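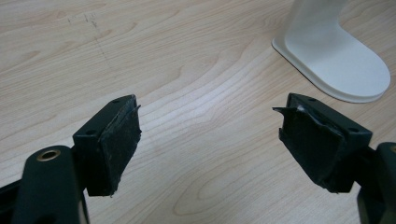

Do I need a second typhoid shot before I go away again, or does the old one still count?

Depends how long ago you had it. The injected one is generally good for two or three years, so if yours is older than that, most travel clinics will suggest a booster.

Travel Health > Vaccines > Typhoid

Jun 27, 2021

Aldo Sartori

A bit more background, as I kept it short up top. I had the needle back in November 2017 before a work trip, and I'm hoping to head off again once the borders open up. My GP's receptionist reckons I'm covered, but the little yellow booklet only has the date and a scribble, no expiry. I've also been reading an old handbook on tropical fevers (82 pages on typhoid alone, and the print is tiny) and it talks about a version you swallow. Is that still around? I'm not fussed about needles, I'd just like to sort it all out in one visit – the clinic is a fair drive from my place.

12 comments

Isamu Matsuda

I'm only a retired pharmacy tech, so check with the clinic, but 2017 is too long ago for the injection. You'd want it again. The oral one is capsules taken on alternate days, and you have to keep them in the fridge and swallow them on an empty stomach. I did it once and forgot the last capsule, then spent a morning on the phone finding out what to do. Needle for me from now on.

Do ask about hep A while you're there. There's a combined jab with typhoid in some places, but if you've already had your two hep A doses you don't need the combo. And the vaccine doesn't cover everything – it's decent protection, maybe not as high as people expect, so you still have to be careful with the water and salads. Book it at least a couple of weeks before you fly.

4 people found this helpful

vevberg_3837

had mine at the chemist, cost me some 200 dollars with the consult and another jab thrown in. sore arm for a day. ring around first, prices are all over the shop

Share (3)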